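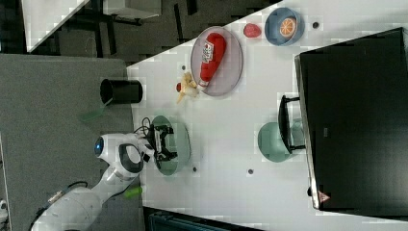

Stomby Table Cover, Onlow weave

The Stomby is a tablecloth for people who own a tablecloth and never use it. It wipes down with a damp rag, hangs straight out of the packet and forgives most sauces – beet juice remains a matter between you and your conscience.

The cover measures 72 inches across and fits tables seating up to six, or four who dislike each other. Bavell rates the coating for 2000 wipes. Machine wash cool, no softener, and keep the iron well away.

Comes in 3 colors: Chalk, Mets Blue and a brown we were talked into. The brown ships in October. Returns are fine if it hasn't met dinner yet.

Last updated: Friday, June 19, 2026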